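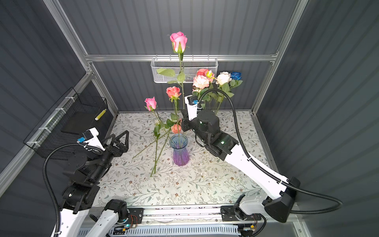 Vurby two-arm cell, worth the money for soft and awkward stuff?

Posted by ribbed_panel
25 October 2020

I look after the bench automation for a small firm that makes up silk flower arrangements for hotels and show homes. We have had a Vurby cell on trial for 7 weeks, the two-arm version with the closed-in sides and the wrist cameras, bought through Fandport. I said in the January thread that I would write something up once we'd had one, so this is it.

Build first. The aluminium is square and stiff. The panels keep the light steady, and that matters more to the cameras than I thought it would. Two small circuit boards sit out in the open on the front rail and I would have liked a cover over them. The cables run in a perforated tray below, easy enough to get at.

The software that comes with it (Skisa) lets you teach by leading the arms by hand. You record the move, trim it, and play it back. Fine for boxes. For stems you need a lot more recordings. We did 371 before I stopped changing the settings.

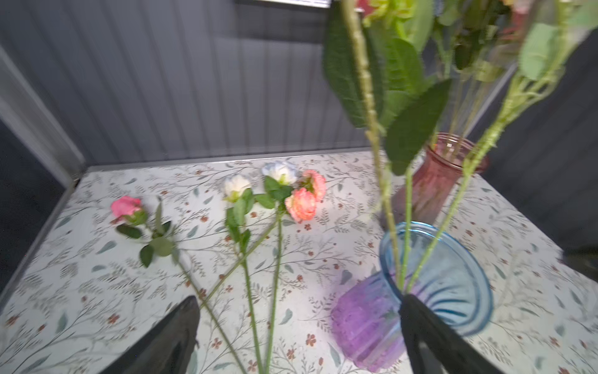
The fingers are the weak part for us. They are stiff, wedge-shaped and come to a point, so they get into a vase mouth well enough, but there is no give in them. On ribbed glass I would want a pad. Fandport sell a soft set as an extra and I think it should be in the box.

Happy to answer questions. We have to decide whether to keep it by the end of the month.

kaj_lund
Thanks for writing it up. What did you pay for the soft finger set, or haven't you bought it? We were quoted 900 for a pair of grippers' worth and I laughed.

ribbed_panel
Not bought. Same quote as you. I stuck some thin silicone sheet on for a week and it peeled off.

Svend Bundgaard
You want to glue it and clamp it overnight. Clean the finger with alcohol first. Mine have been on since spring.

I don't agree about the fingers, by the way. A narrow stiff tip is what you want for getting between stems. Soft fingers are fat. You would be knocking the heads about every time you reached in.

ribbed_panel
Fair point for picking one stem out of a group. I was thinking more of when it has to touch the glass.

solveig_r
Which is the harder job for it, a single stem or a bunch? We do dried grasses and everything has to be handled as a bunch. The Ravn rep told me their single-arm machine could do it with the wide jaw, but I haven't seen it do so.

ribbed_panel
Bunch, by a long way. Finding a stem lying on the cloth is all right. Once the leaves are up near the wrist camera it has very little to go on, and you end up leaning on the fixed camera.
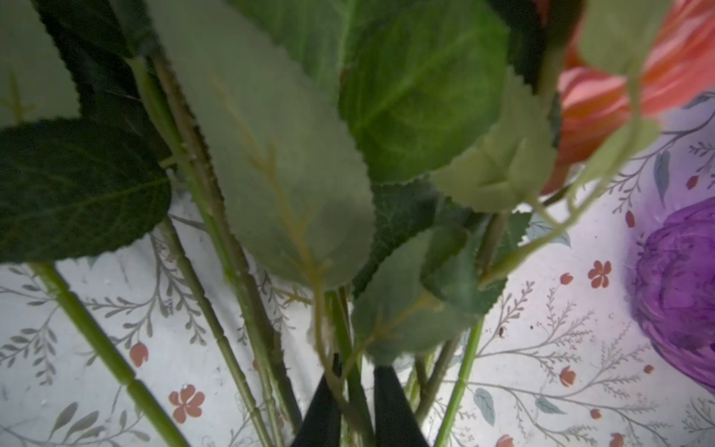 Wrist camera view, both fingers at the gathered stems.

It also doesn't help that our cloth has a leaf print on it. I wanted to know how it would manage on a busy background, as our benches are never plain.

J. Weidemann
I would call that an unfair test. The Skisa manual tells you to use a plain matt surface. If you review it on a patterned cloth with serrated leaves all over the place you can't mark it down for missing things.

ribbed_panel
I'm not marking it down for the cloth. I'm saying what it is like on the work we do. If someone packs bottles on a grey mat they should read a different review.

kaj_lund
I'm with ribbed_panel. Half the people here would be buying it for mess.

J. Weidemann
Then say so at the top of the post. People skim.

Svend Bundgaard
How are you finding the cable conduit? On ours the loop off the wrist bracket snagged until we shortened it.

ribbed_panel
It is long, yes. Ours swings wide at the sides. No snags so far but I have told people not to leave tall things in the back right corner. I'll measure it and see what we can take off.

solveig_r
Did you ask about the service plan? I was told 100 a month and that it covers the arms but not the cameras.

ribbed_panel
That is what I was told as well. I'd leave it out for the first year and keep a spare camera in the drawer. Fandport had one with us in two days when I asked.

Svend Bundgaard
Buy two. The connector on the bracket is the bit that goes.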